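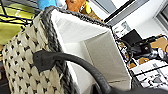 Chapter 5: Keeping House Before Cupboards

For most of history, people owned so little that the question of where to put it hardly came up. A family in the hill town of Turkberg might have had two blankets, a pot and a chest — and the chest doubled as a seat! In this chapter, my dear reader, we shall wander slowly from that chest to the crowded linen press, with Lenka Vrabec's household letters for company.

We use cookies to improve your visit. Accept | Settings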